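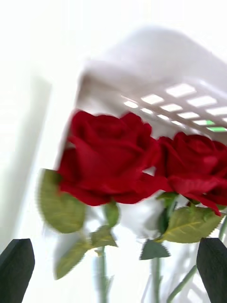
Search the forum
Keywords
Advanced search

Posted in: Home & Table > Artificial Flowers
February 24, 2020 – by Elin Lewis

Storing red roses between events, in a basket or in a box?

Hello all. I have 80 artificial roses, the cloth kind with green leaves on the stem. I bought them for my sister's wedding and we will use them again in April. At the moment they stand in white plastic baskets in my hallway. Is this good enough, or will the petals lose their shape? English is my second language, so please excuse the mistakes.

larnon_4
Basket is fine. I keep mine the same way for years. Put the stems down and the heads up, and don't push too many in one basket.

petalbox
I don't agree with larnon_4. An open basket collects dust, and dust on dark red looks gray very quickly. I use a long box with a lid and thin paper between the heads.

larnon_4
In a box the outer petals get flat. Dust you can remove with a hair dryer on cold.

petalbox
Only if you put them in layers. I make one layer – never two.

Elin Lewis
Thank you both. One layer needs a lot of boxes and my apartment is small. Maybe I can leave them in the baskets and put an old pillowcase on top?

jovis615
Pillowcase works. Also keep them away from the window, mine became almost orange on one side. For bent leaves, hold them a short time over steam and press with the fingers.

petalbox
Careful with steam if the leaves are glued. Try first on one rose.

Elin Lewis
I will try with one tonight and write here how it looks.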